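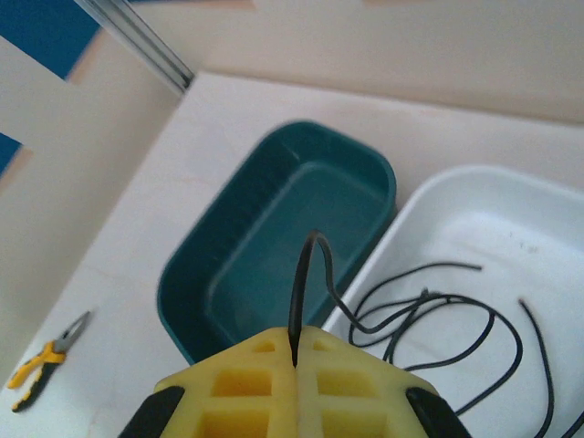
Thread: Hard water scale and a tankless heater – descale interval?

prirnow_flats
Posted February 18, 2021
Bore water, very hard. The Muno manual says to flush every 2,000 hours of burner time. The installer says every 1,000. Flow at the kitchen tap has dropped since the last flush and the unit throws a low-flow code on cold mornings. Which figure do people use?

kettlefur
1,000 on bore water. Check the inlet screen first, though. A low-flow code is usually grit, not scale. Close both isolation valves before you pull it.

nikzad_owner
Disagree on 1,000. I have a Nikzad on similar water and flush at 2,000 with white vinegar. The heat exchanger was clean when it was opened for a gasket.

kettlefur
Depends on the set temperature. Scale drops out faster the hotter you run it. What are you set to?

prirnow_flats
Screen was half blocked with grey sand. Rinsed it and the code has cleared. Flow at the kitchen is still low, so I'll flush as well – vinegar, small pump, two hoses into a bucket.

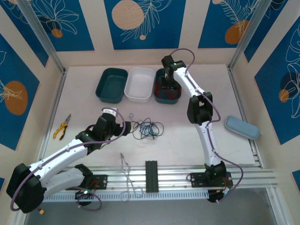
iro_valley
Vinegar is slow on heavy scale. Citric acid works quicker and doesn't stink out the laundry. Rinse with clean water before you open the valves again.

nikzad_owner
Check what the manual allows before using citric. Mine says vinegar only.

prirnow_flats
Muno lists both. Going with citric, and I'll put a sediment filter ahead of the inlet.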